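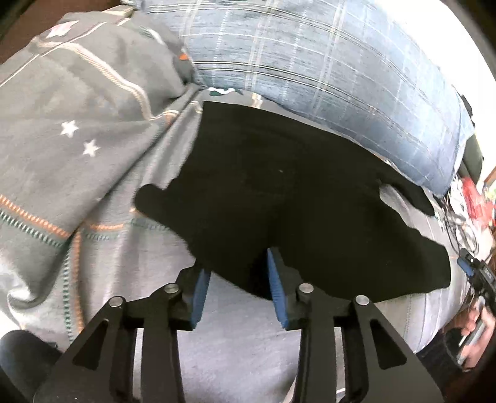
Black garment on the grey blanket, blue plaid pillow behind.

From: Trilok Katiyar
To: Stoltden romance writers list
Subject: Re: [stoltden] Second book in a series, when to open preorder?

Hello Bhupendra and all,

I am answering below your text, as the list rules ask. I hope the quoting is not broken, my mail program sometimes joins the lines.

> On Bhupendra Dubey wrote:
>
> Dear list, my second Voser book is drafted and I want to bring it out in
> October. For the first book I opened the preorder very early and I think it
> was a mistake, the readers forgot about it. Also I am not sure if book two
> must be readable alone. My beta readers do not agree with each other. One
> says she was lost in the first chapter, the other says I explain too much.

First the preorder. For *Stomside*, my first one, I had 100 days of preorder and I regretted it like you. The orders came in the beginning, when I wrote to my newsletter, and then there was a long silence in the middle. In the last week there was again a little movement. For the second book I made it 6 weeks and I was calmer, and I had fewer emails from readers asking if something went wrong.

I must say that my newsletter is small. It has 610 addresses, and many of these people only came for the free novella. If your list is bigger, perhaps a long preorder is less of a problem for you.

> I have also a question on the blurb. Should I say "book two" in the first
> line, or hide it lower?

Please do not hide it. I did this once and I received 2 angry reviews from readers who felt tricked. They were right, I think. Now I write the series name and the number at the top, and directly under it a sentence such as "Can be read alone, but you will meet old friends." If it can not be read alone, then write this also. A second chance story is difficult here. When the couple separated in book one, a new reader does not have the pain of it, and you have to give her a piece of that pain again in the first chapters.
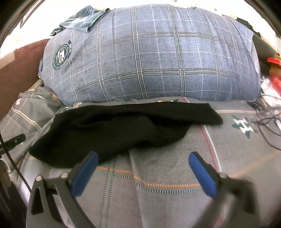 About your two beta readers: I would ask each of them to mark the exact page. When I did it, the reader who was "lost" was lost only in one place, the dinner at the Sisodia house, where I brought seven family members through the door in a single page. I moved four of them to a later chapter and she was content. The other reader marked a long memory of the wedding that did not happen. I cut it to half and put the rest in the quarrel in chapter nine, where the hero says it aloud. It is much stronger when he says it.

> Last thing, do you give the heroine's sister her own book? Everybody asks me.

Readers ask me too. I wrote three chapters for the sister and then stopped, as she was funny at the side and became rather tired in the center. Maybe I will try again with a different hero. The one I gave her was too polite and they had nothing to argue about. If your readers are asking already, you can write a short story for the newsletter first and look how many people reply. A short story costs you only a few evenings.

One more small matter, which you did not ask. Please check the names in the back matter before you upload. In my second book the page "Also by" still had the old working title, and I found it only when a reader wrote to me. It is easy to correct in the ebook, but for the paperback I had already ordered my author copies, and I am still giving them away with a small correction in pen.

If you like, send me the first chapter and the blurb. I am slow with whole manuscripts this season, but one chapter I can read in the evening and return to you with comments. Please send it as a plain document without tracked changes, my old computer does not open them well.

Has anybody else on the list tried a short preorder for a third or fourth book? I would be glad to know if the readers who finished the earlier ones come back by themselves, or if they need the reminder every time.

With kind regards,
Trilok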